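Loma Project: Progress Report to the Pandbridge Fund
Equipment purchasing and planning, 31/05/2026

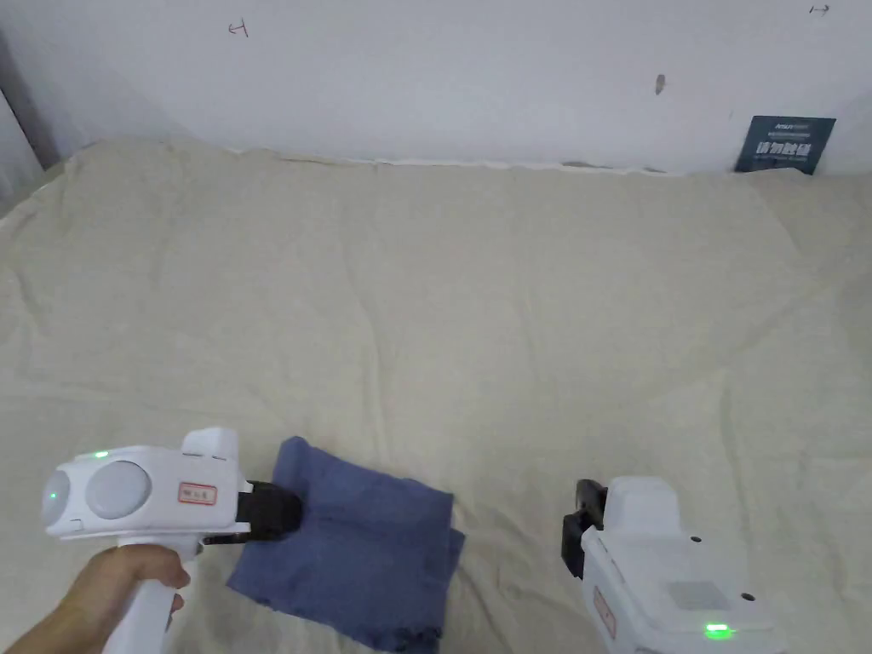 This report covers the second half of the grant. The first half went mostly on choosing a supplier and setting up the recording stations. Since the last report we have been folding cloth every working day, and the figures below come from that work.

Progress to date

We have recorded 451 folding sessions that passed review. The target for the full grant is 600. At the present rate we will reach it before the grant closes in December. Sessions are reviewed by Doina Kneževič and Humaira Usmani, who reject any where the fabric is out of view at the moment of the grip or where one hand's recording is missing. Rejections were high in the first weeks and have come down now that both operators use the same starting layout.

Equipment in use

The hand-held grippers were bought in pairs from Mavlow. They have held up well apart from the jaw pads, which wear faster than the supplier told us. We replaced them after every 70 sessions and put the cost under consumables. One pair went back under warranty for a charging fault and was out of use for longer than we would have liked. During that time the second station did no recording.

Spending

The gripper line is fully spent. Consumables ran over because of the pads. Fabric came in under budget, as we were able to buy seconds from a local linen supplier, and the savings cover most of the overrun. We have used 40 percent of the storage line and expect to use the rest when the raw recordings are moved to permanent disks.

Changes requested

1. Move the unspent travel money to equipment so that we can buy one spare pair of grippers. A spare would have avoided the lost time described above.

2. Delay the robot arm purchase until the folding results have been checked. Vasić has quoted for two arms with mounts. Nataša Delić has asked them to quote again for one arm, with an option on the second at the same price. The delivery time in the first quote was long, so we need a decision on this before the summer break.

3. Add a small line for calibration. We left this out of the original budget.

Next steps

Chepkoech Lyimo will send the revised budget sheet once the new Vasić quote is in. Recording continues with larger items, starting with bath sheets and pillowcases. Questions about the figures should go to Zdenka Angelovski.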